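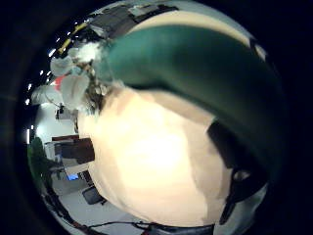 View off the handheld, fisheye. White fluffy stuff upper left, desk and plant past it.

April, handheld gripper rules, second go

Rewriting the bench rules before the Irkum people start using our handheld tool. The old sheet was written for the fixed arm and half of it makes no sense when the thing is in your hand. Will type up properly later. Colleagues please scribble on this, don't start a second copy.

Camera

- Lens check first thing and again after lunch. Soft cloth, no sleeves. Record a short bit, open it on the monitor, look at it full size. Preview on its own doesn't count as a check.
- Keep fingers and anything pale and close out of the middle of the view. Look at the picture up top: big cream-coloured blur through the centre and low down, blown out in the middle of it. Could be fingers, could be something held up against the hand. If we can't say which, the labeller can't either. Rule for now: a clip where the middle is blocked for more than 5 seconds gets flagged BLOCKED at the time, by the person holding the tool, not three days later by whoever is sorting.
- Don't delete blocked clips. Flag and move on. We argued about this at Plandside and I still think keeping them is right, half the failures we learn from look terrible.
- Exposure locked before the first take. No auto. If something bright fills the view close in, auto drags the room dark and then it hunts all the way back out.
- Leave the black ring in. Do not crop to the circle, do not straighten. Calibration needs the lot. Someone at Birville ran a batch through a lens correction "to tidy it up" and we lost 73 clips to it.

Cables

The bit I care about most. Trailing cables want their own rule and the old sheet had one line. You can see dark ones running loose across the lower part of that shot. Proposed:

- Nothing trailing where the person holding the tool is going to stand. Walk the route once without the tool before you walk it with.
- Tether goes over the shoulder, clipped, with enough slack for a full reach and no more.
- If a cable has to cross the floor it gets a cover or tape down both sides. Gaffer not packing tape, packing tape lifts
- Second person calls "cable" if they see one near a foot. Operator stops. No finishing the grasp first.
- Chairs with castors pushed right in or out of the area. They roll over leads.

Soft and fibrous material

Not covered at all in the old rules. Fluff, wadding, fibre fill, anything with tufts. Problem is it sheds, and it gets into the finger pivots and then you get grip readings that drift.

- Inspect fingers before and after each block of takes. Block = 30 takes max, then stop and clean.
- Brush, then tweezers. NO compressed air near the camera end.
- Mixed material: write down what's in it as you see it, plain words. "White, tufty, some brownish and gray bits, small red patch" is a fine note. Don't guess at what the bits are. Had a whole week of labels saying "debris" which meant four different things depending who was on.
- Small coloured bits get noted every time even if they seem like nothing. The detector locks on to red, we know this from the Mwakalinga trial.
- Bag and bin offcuts at the end of the block.

Hands

- Power off before fingers go anywhere near the gripper fingers. Off at the switch, not just let go of the trigger.
- No rings, no lanyards, hair tied back. Long sleeves rolled or cuffed.
- Gloves: undecided. Thin nitrile ok I think, knitted ones definitly not, they catch. Need somebody with smaller hands to try the nitrile before it goes in as a rule.
- Grip force limit stays at 75 percent for all handheld work. Don't raise it for one awkward object. Put the object on the awkward list.

Room in view

Fisheye sees nearly everything, people forget. In that one shot you've got wall, ceiling lights, a desk or cabinet, the plant, a chair and a blue screen.

- Screens in view: off, or on the plain blank page. Whatever is on it will end up in the data set.
- No paperwork lying face up. No whiteboards with names on.
- Anyone not on the job gets told before recording starts and can step out. The light on the door goes on.
- Leave furniture where it is between takes in the same block. If the chair moves, write that the chair moved.
- Ceiling lights all on or all off. Note which.

Logging

One line per take. Start time, who's holding (initials), object in plain words, blocked y/n, anything odd. Paper first, typed up the same day. I know the form on the tablet exists. The tablet goes flat.

A take with no line doesn't go in the set. Harsh but we wasted almost all of Plandside's second visit matching clips to memory.

Stop rules

Any one of: cable round a foot, smell of anything warm, gripper closing without the trigger, operator's wrist sore. The wrist one is real, tool gets heavy at arm's length and the takes get sloppy well before people admit it. Swap over at the end of every block whether you feel fine or not.

Restart needs both people to say yes out loud.

Still open

- gloves, see above
- do we want a mark on the tool body showing how far forward fingers can sit? strip of coloured tape maybe. But then the tape might be in the picture too, check
- who signs off at the Irkum end, they haven't said
- the fixed arm sheet still says 2 person lift for the base, move that across or leave? leave I think
- cleaning interval is a guess. Compare grip drift at 15 takes and 30 before it goes final
- laminate one copy for the wall when done

Will try the new cable rules this arvo, 2.30, and note what's annoying about them.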